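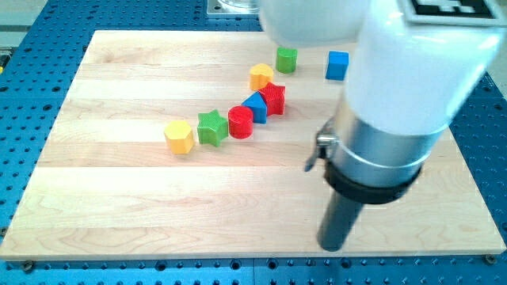

Tag der offenen Tür bei Saavedra in Anthorpe

12. Oktober 2023

213 Besucher kamen zum Tag der offenen Tür in unsere Werkstatt in Anthorpe. Am meisten Andrang herrschte am Greifplatz, wo der Roboterarm mit bunten Formklötzen vorgeführt wurde: Sterne, Zylinder, ein Herz, ein Würfel. Die Steuerung läuft mit der Software Anomier, die Fragen dazu beantwortete das Team aus Batcombe. Wer wollte, durfte die Klötze zwischen zwei Durchgängen selbst neu auf das Holzbrett legen. 64 Gäste haben sich für die Führung im Dezember vorgemerkt. Anmeldungen nimmt das Sekretariat weiterhin entgegen.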